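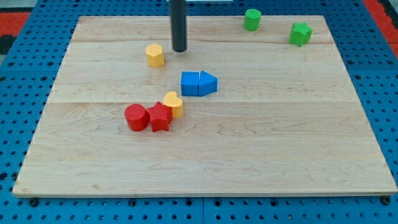

A Berudia training station with its maple work board and set of colored shape blocks.

Berudia Opens Remote Teaching Stations for Tabletop Robots

LUNDE, 12th November — Berudia, a maker of training software for small robot arms, today opened its remote teaching service to outside customers. The service lets an operator steer an arm from another room or another city and record each move as a lesson for the robot.

The first stations are at the company's workshop in Lunde. Each has one arm, a perforated metal work surface and a wooden board that can be swapped out for a customer's own parts. Operators log in through a browser, take control of the arm with a handheld controller and work through a task from start to finish. The software saves the arm's path along with the video from the station.

New operators start on the block set: eight pieces in red, blue, green and yellow, including cylinders, stars and a heart. The arm carries a plain black rod in place of fingers, so every task on the board is done by pushing. An operator might be told to slide the yellow hexagon over to the green star, or to move the blue cube away from the blue triangle. Written instructions come up on the screen one at a time, and the operator marks each one as done, failed or skipped.

"Pushing looks easy until you try it from another room," the company said in a statement. "The block turns when you don't want it to, and you have to come around and push from the other side. Those corrections are worth keeping, and our software keeps them."

Berudia has run the stations in-house since July. In that time its operators have recorded 2,000 demonstrations on the block set, with sessions lasting 55 minutes each. Failed attempts are stored with the rest and labeled, and customers can choose whether to include them when they train a model.

Flollo, a packaging supplier, is the first paying customer. It will use two of the stations to teach arms to line up small cartons ahead of a labeling machine. Flollo staff will do the teaching themselves from their own office after a day of practice on the blocks.

Hand guiding is offered as well. At the Lunde workshop, customers can take hold of an arm and move it through a task directly, and the recordings are saved in the same format as the remote ones. The company recommends this for short tasks with a fixed path.

The service runs on Grornier, Berudia's recording and playback software, which existing license holders can update at no charge. Station time is booked by the session. Recordings belong to the customer and are delivered within 24 hours of the end of a session.

Bookings are open now through the Berudia website. Workshop visits in Lunde are by appointment.

About Berudia
Berudia develops software and work stations for teaching robot arms by hand and by remote control. The company is based in Lunde.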